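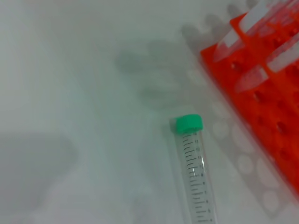

Prultby, Thu 21 November

How a robot arm learns to pick up a tube

The robotics club at Prultby has one task this term. A robot arm must pick up a plastic tube with a green screw cap and stand it in an orange rack. A person can do this without thinking. For a robot it is a long job made of many small jobs, and each small job has to be written down.

What the tube is for

The tube is called a centrifuge tube. A centrifuge is a machine that spins liquids very fast so that the heavier bits sink to one end. Tubes made for it often have a pointed end, shaped like a cone, so the heavier bits collect in one place. The black lines on the side are called graduation marks. They show how much liquid is inside. The club does not put liquid in its tubes. If one is dropped, there is nothing to mop up.

A rack is a holder with rows of round holes. A pointed tube will not stand up by itself on a flat table, so it has to go in a rack or lie on its side. A tube lying on its side can also roll, which matters a good deal to a robot.

Step one: finding the tube

The club's arm has a small camera near its gripper. The gripper is the part that closes on things, like a finger and thumb. The camera moves wherever the gripper moves. When the arm is high up, the camera sees a lot of the table. When the arm comes down, it sees less of the table but more detail.

A camera does not know what a tube is. It sends the computer a grid of tiny coloured squares called pixels, and every pixel is stored as numbers. The program has to decide which of those numbers belong to the tube.

Clear plastic makes this difficult. The table is white, and light passes through the tube, so most of the tube looks white as well. The cap is easier. The first thing the club's program does is look for a patch of green. Once it has found the cap, it looks for the line of the tube leading away from it. The black marks help here, as they run along the tube and show which way it is pointing.

Step two: ignoring the shadows

Shadows are a problem for a simple program. The rack makes a large grey one, and where light comes through the holes there are pale round spots in it. The gripper can make a shadow too, and that one moves when the arm moves.

An early version of the program looked for anything darker than the table. It went after shadows and closed the gripper on nothing. The present version checks colour as well as brightness. A grey shadow on a white table is still mostly grey, and the cap is strongly green, so the two can be told apart.

You can test this at home with a torch, a sheet of white paper and a coloured bottle top. Shine the torch from one side. Look at the shadow, then at the bottle top, and write down what is different about them. Move the torch and look again. The bottle top stays the same colour. The shadow changes its shape.

Step three: working out the angle

A gripper with two fingers has to close across a tube. If it tries to close along the length of the tube, the fingers will not fit round it. So the wrist must turn before the arm comes down.

The program draws an invisible line from the cap to the pointed end. It measures the angle of that line and then turns the wrist until the fingers are on either side of it. Sometimes the camera is too close to see the pointed end. In that case the program uses the part of the tube it can see -- the line will carry on in the same direction, because the tube is straight.

Step four: closing the gripper

If the gripper squeezes too lightly, the tube slips. If it squeezes too hard, the tube may bend or shoot out sideways. The club began with a light squeeze and made it stronger a little at a time. The setting that worked best was 7 on the club's own scale. That number would mean nothing on a different arm.

The fingers must also arrive together. If one touches first, it pushes the tube along the table, and the tube is no longer where the program thinks it is. The arm then has to go back up and look again.

Step five: finding a hole

Now the tube has to be turned so that its pointed end faces down. The program looks at the rack and searches for a hole with nothing in it. A hole seen from the side looks like an oval instead of a circle, so the program is told to accept both.

It must also notice tubes that are already at the rack. Clear tubes against orange plastic let the orange show through, and a program that only checks for orange may miss them. The club is still working on this part.

Lots of tries

Between May and now, the arm has made 600 tries. Each one is written in the log with the place where the tube started, the light in the room and what went wrong, if anything did. The log is kept so that the same mistake can be found again and fixed. A try that fails is recorded in the same way as a try that works.

The next meeting will be with the club from Tetby, which has the same task but a different arm. Each club will bring its own program, and the two will compare logs.

Words to know

Gripper: the part of a robot arm that holds things.
Pixel: one tiny square in a digital picture.
Graduation marks: lines that show an amount, as on a ruler or a measuring jug.
Log: a written record of what was done and what happened.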